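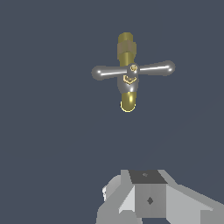
Citlali Carrillo escribe que pidió las placas de identificación con cordón para el encuentro de su promoción y que lo que más agradeció fue el tamaño de la letra: los nombres se leían desde el otro lado de la mesa, y quienes llevaban décadas sin verse no tuvieron que acercarse a mirar el pecho de nadie. Añade que le habría gustado recibir más cordones de repuesto. Desde mayo el juego incluye 11 cordones adicionales.

Juego de recepción Nalia para reencuentros
Referencia: Nalia 300
Fabricante: Civton

Nalia es un juego de recepción para reuniones de antiguos alumnos, encuentros familiares grandes y aniversarios de promoción. Reúne en una sola caja el material de la mesa de entrada: las placas con nombre, los cordones, las listas y los carteles de bienvenida. Se entrega impreso con los datos que envía el organizador.

Contenido de la caja

300 placas de cartulina rígida, impresas por las dos caras
300 cordones planos con mosquetón, más 11 de repuesto
2 libros de firmas de tapa dura
2 carteles de sobremesa con el nombre del encuentro
Separadores alfabéticos
Rotulador de punta gruesa para las placas en blanco

Las placas llevan el nombre actual en la línea superior y, debajo, el apellido o apodo que la persona usaba en la época. La segunda línea es opcional. En el reverso se puede imprimir el programa del fin de semana, el plano del hotel o una foto del anuario, siempre que el archivo tenga resolución suficiente. Si la foto llega demasiado pequeña avisamos antes de imprimir y el organizador decide si la cambia o deja el reverso liso.

Las placas que no se personalizan se envían en blanco, con el mismo encabezado que las demás. Conviene reservar algunas para acompañantes y para quienes confirman a última hora.

Cómo se hace el pedido

1. Elija el color del cordón: azul marino, granate, verde botella o gris.
2. Envíe la lista de asistentes en una hoja de cálculo, con una persona por fila. Los acentos y las eñes se imprimen tal como vienen en el archivo.
3. Recibirá una prueba digital. Revísela con calma —sobre todo los apellidos de casada y los segundos nombres— y devuélvala aprobada.
4. La impresión empieza cuando tenemos la aprobación por escrito.

Después de ese paso no se pueden corregir nombres sueltos, aunque sí pedir placas adicionales con la misma plantilla.

Complementos

Moura: caja archivadora para guardar las placas ordenadas por apellido. Sirve también para el encuentro siguiente si se conserva el mismo formato.
Iltlow: tablero plegable de fotos antiguas, con bolsillos transparentes. Los bolsillos admiten copias en papel de tamaño postal y no requieren adhesivo.

Los complementos se venden por separado y viajan en el mismo envío que el juego principal. El tablero ocupa un bulto propio.

Cambios y devoluciones

El material personalizado no admite devolución, salvo error de impresión respecto a la prueba aprobada. Los complementos sin usar se aceptan en su embalaje original. Si falta alguna pieza, indique el número de pedido y el nombre de la pieza tal como figura en el contenido de la caja.

Consultas sobre plantillas y listas: Corentin Ferrand, atención a organizadores. Se responde por correo hasta las cinco de la tarde.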